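Speaker notes: Collecting Two-Handed Manipulation Data in Ordinary Homes
Trandmont project review, February 2024
Presenter: Morenike Ibrahim. Questions on hardware to Iolo Humphreys.

1. Opening
Thank the hosts at Ritandale. State the question before showing any results: can a policy learn to sort and move small food items from demonstrations recorded with hand-held grippers, with no robot present during collection? Keep this to one minute.

2. The task
Demonstrators moved fruit between a plate and the cloth beneath it. The items differ in size and firmness, and they touch each other, so the choice of grasp matters. Draw attention to the cherry tomatoes between the fingers. They are side by side, one green and one red, and the fingers are still apart. The policy must learn to close on one without disturbing the other. Mention the ribbed pads if asked about grip.

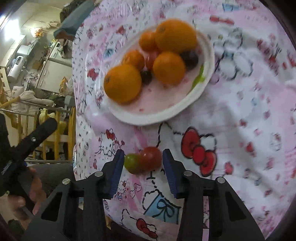
3. Method
Each session used 2 grippers, one per hand. The view from each gripper was recorded together with finger opening and estimated motion. We collected 300 demonstrations in January. Lowri Hughes reviewed every recording and removed those in which motion tracking was lost. Patterned cloths were kept in the set on purpose. An earlier plain-background set, Olmedo, gave policies that failed on printed fabric.

Pause on the next slide. The plate is empty and the fruit lies close beside it on the quilt. At the far right, the jaw of the second gripper holds an orange against the quilt. Parts of the print are blurred by motion, and the tracker must cope with this.
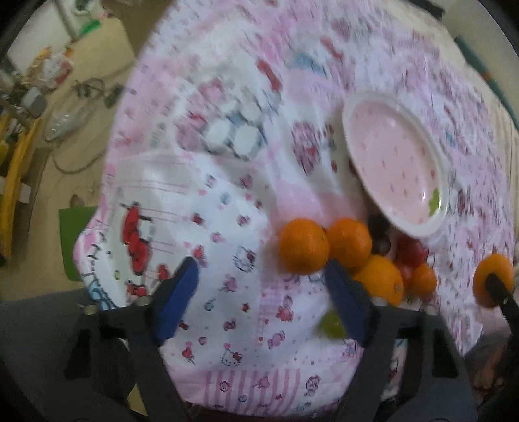

Figure 2. View from one gripper, with the second gripper at the right edge.

4. Result
The trained policy completed 77 percent of trials on the Skondside arm pair. Most failures involved tomatoes in contact with one another. State plainly that all trials used one room and one lighting condition.

5. Next steps
Rutilio Zamudio will repeat the trials in a second home. Refer requests for the recordings to Vlasta Šindelář.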